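Flornden adds barber licensing course at Mukinik training rooms

January – Flornden, the hair and beauty training provider, will open a barbering course at its Mukinik site. The course runs for 30 weeks and has 24 places. Teaching covers clipper work, wet shaving, tool disinfection and skin checks.
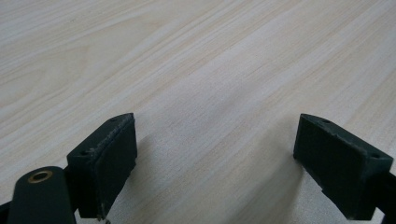

Course lead Anjani Latuheru said: "Trainees must log 37 supervised cuts before assessment. Hygiene is marked separately, and a fail there means a resit."

Applicants need no previous salon experience. Kits are supplied by Sternetti and remain with the trainee on completion.

Press contact: Taner Avcı, Flornden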